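Ticket 3333
Opened by: Melati Wuisan
Assigned to: Eduardo Figueiredo
Site: Cowie office, first floor
Status: Closed

Problem: Label printer (Gilomier) prints two good labels, then feeds a blank one. Started in February after the new rolls came in.

6 March, well before lunch. Eduardo: Checked the driver. It was set to 300 dpi, correct for this model. Label length was down as 90 mm. Asked Melati to measure one from the new roll.

Melati: They are 36 mm. The old ones were longer.

Eduardo: Changed the length in the driver and ran the gap calibration (hold Feed until the light flashes twice, then let go). Printed ten. No blanks, but the text sits too far left and the first letter of the postcode is missing.

Melati: Same here. Also the Inum stock program still shows the old label size.

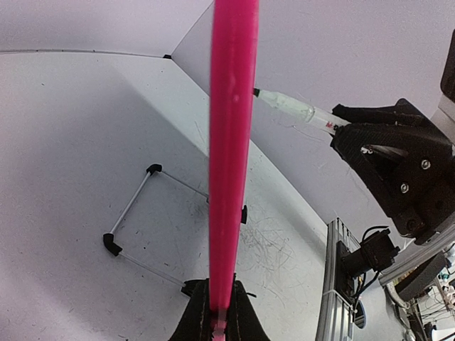 Eduardo: Inum keeps its own template and overrides the driver. Edited the template, set the left margin to 2 mm and restarted the print queue. Please try a full batch.

Melati: Ran the Runero orders. All fine, postcodes complete.

Eduardo: Saved the template as the default for both desks. Closing.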